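Support > Handheld Units > Grip and Closure
Reading time: 2 minutes

Ticket subject: Donosetti hand-held gripper, jaws slow to close on knitwear
Status: Awaiting customer confirmation
Product: Donosetti hand-held gripper, Fanon jaw set
Opened: October

Summary of fault
The customer reports that the jaws hesitate before closing when the unit is used on knitted garments. Of 25 folding attempts, eight were recorded as delayed. Woven shirts and towels were not affected.

Steps taken
1. The customer was asked to restart the unit and repeat the zero-position routine. No change was reported.
2. The trigger spring was compared with the service sheet and found to be within tolerance.
3. Firmware was updated to release 7. Delayed closures fell to four in the next 25 attempts.
4. The customer was asked to lay a garment flat, open the jaws fully and approach from the hem.

Approach position for step 4, pink knit sweater, jaws open over the ribbed hem: 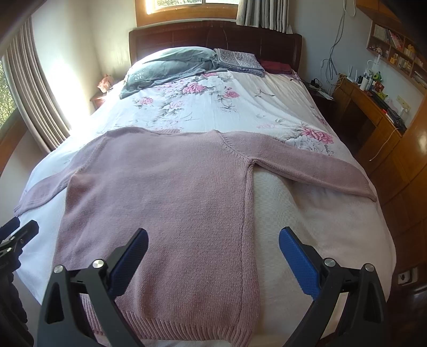 Sizwe Engelbrecht replied that the update had helped, but that the delay returned when the trigger was pressed slowly, and asked whether the Cele spring would be covered under the existing service plan.

The Cele spring is covered. A replacement will be sent from the Gomel depot. Please keep this ticket open until it has been fitted and step 4 has been repeated.

Contact Support | © Donosetti | Back to top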